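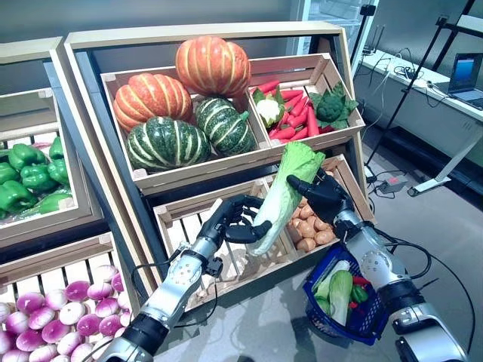 Products > Data collection > Bimanual kits > Druveo Market Bay

Druveo Market Bay

The Market Bay is a tabletop-to-floor recording station for two-arm grocery tasks. It is sold to groups that train manipulation policies from demonstrations and need many examples of the same few actions: pick from a crate, pass between hands, place in a basket, return to the crate. The station includes the display, the produce set, the baskets and the recording software. Arms and hands are ordered separately.

The display is a set of open wooden crates on two levels. Crates lift out, so the layout can be changed between batches. We recommend a new layout every 50 episodes. A policy trained on a single layout tends to learn where the cabbage was, and it fails when the cabbage moves one crate over.

The produce is artificial. It keeps its shape and color across a long collection period, and a dropped item can go straight back into rotation. Real produce can be mixed in later for a smaller fine-tuning set. 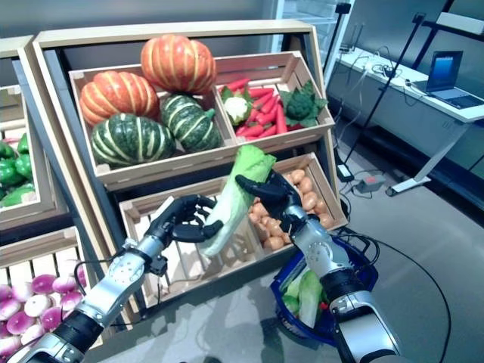

Large items are where most of the operator's time goes. A napa cabbage is too long for a comfortable one-hand grasp near either end, so the standard task script calls for a two-hand hold, one hand at the stem and one on the leaves, before the item is released to a single hand for placing. The script treats the hold as its own segment and gives it its own label. Operators should pause briefly at the start and end of each segment – the labeling tool uses the pause to find the boundary.

Recording

Episodes are captured with Onard, our recording package. Each episode stores head camera video, joint positions for both arms, finger positions for both hands, and the operator's commands, all on one clock. Failed attempts are kept and marked as failed. They can be filtered out at export.

A trained operator records around 66 usable episodes in a working session. Imre Lengyel, who wrote the task scripts, advises against longer sessions: grasps get faster and less varied as the operator tires, and the later episodes add little.

Specifications

Task scripts included: 94
Starter dataset: 200 episodes, labeled by segment
Export: per-episode folders or a single archive
Supported hands: Guo five-finger, left and right
Operator input: glove or handheld controller
Power: one grounded outlet for the station; arms powered separately 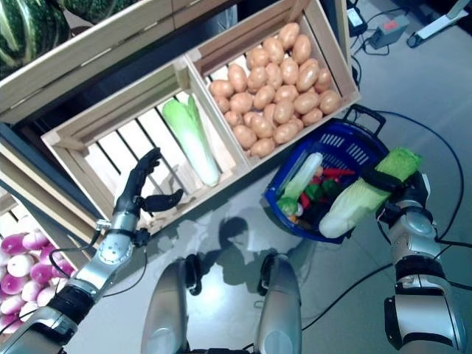 Can episodes from different layouts go into one training set?

They can, and they should. Each episode carries a layout tag, so a layout can be held back for testing. Keep at least one out of training entirely.

Setup notes

Leave clear floor on the basket side and route arm cables away from the basket handle. Check the reach of both arms to the lowest crate before the first recording. If the elbow nears its limit, move the display closer – raising the crates changes the head camera view and makes the new episodes harder to combine with old ones.

Revised July script files are included with every new station. Existing customers can load them from the Onard update menu.

Related items
Druveo Pantry Bay
Drerkora spare produce set
Guo hand mounting plates
Onard multi-station license

This site uses cookies to remember your region and quote list. Accept | Manage settings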